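A thread about keeping a shelf-stocking robot alive, by the person whose job title says "engineer" and whose calendar says "wipes things."

1/ The robot is called Brouwer. It has two arms, two hands with more fingers than it needs, and one job, which is moving snacks from where they are to where they ought to be. I look after the cell. The cell is a shelf, a steel table and some carpet.

2/ Morning routine. Home both arms. Listen. A healthy wrist sounds like a cheap electric toothbrush. An unhealthy one sounds like an expensive one. I have tried putting this in the maintenance log and was asked to use the dropdown.

3/ Then the shelf. The stock goes out the same way every time: bottles up top, bags and cans in the middle, bottom shelf left bare so the low reach has nothing to hit while I'm still tuning it.
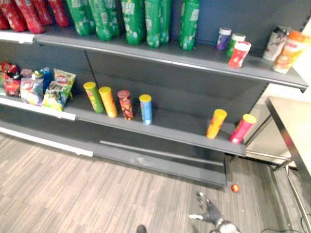
4/ Wrist offset after the last hand swap was 4 mm. If you don't work with robots, 4 mm is nothing. If you do, 4 mm is a can of chips on its side and an afternoon gone.

5/ So you recalibrate. Touch the fingertip to the corner of the shelf, save, touch the next corner, save, realize you had the old hand profile loaded, say a word, start over. The Trodia software has a button marked Undo. It undoes the window layout.

6/ Finger pads. The manual gives them 63 hours. I get 55 on a good set, and the thumb goes first, always the thumb. You can tell it's going when round things start turning in the grip while the hand reports a perfect grasp. Brouwer is very confident. I envy that.

7/ Swapping pads: power off, wait for the brakes to click, peel, clean off the old glue, press the new one on, hold it for two minutes. People come by during the two minutes. I am a grown adult holding hands with a machine. We've all stopped mentioning it.

8/ The bags are their own department. A can is the same shape on every visit. A bag is a rumor. I tune on cans, check on bottles, and leave the bags for after lunch, when my expectations are lower.

9/ Now the table. Brushed stainless, picked because it cleans up easily and looks serious. It also throws the ceiling lights straight back at the camera, so there's a bright stripe down the middle where depth readings go to retire.

10/ Wouter Vermeulen, who built the cell before me, left a note on this. The note says "table shiny." Thank you, Wouter.

11/ What I do about it: drop the exposure two steps, teach the pick spots well off to the sides, and wipe with a dry cloth. Wet cloth leaves spots. Spots become "objects." I once watched the planner work out a very elegant path to a water mark. 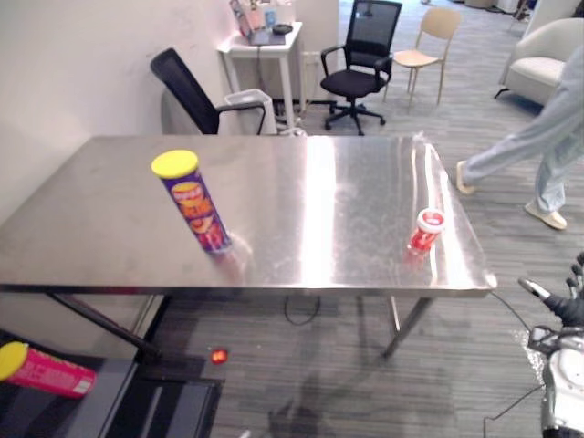

Table check: one tall can, one small red container, and the glare right down the middle.

12/ Reflections are the other half of it. Put a red container on polished steel and there's a second, smeary red one underneath. I mask everything below the tabletop plane now. Before the mask, Brouwer would sometimes try for the downstairs one and file a complaint about the table.

13/ Cables. Every cable in this cell was routed neatly in December. I have a drawing. The cables have not seen the drawing. I go over them before each run, checking for anything a foot or a table leg could pinch, and re-tie what's come adrift.

14/ Someone at the Atonside office asked if we could "just use a less shiny table." We could! I've asked for a matte sheet from Colora to lay over the top. The order is at the stage where people reply-all to say they've seen it.

15/ Until then: dry cloth, low exposure, stay off the stripe.

16/ Replies asking which glue remover: the orange-smelling one. Test it on an old pad first. It'll take the print off your badge too, so I'm currently employed as "gineer."

17/ Also yes, I back up the hand profiles now. They're named by date. The earlier ones are named "good," "good2" and "use this," and I'm not brave enough to open any of them.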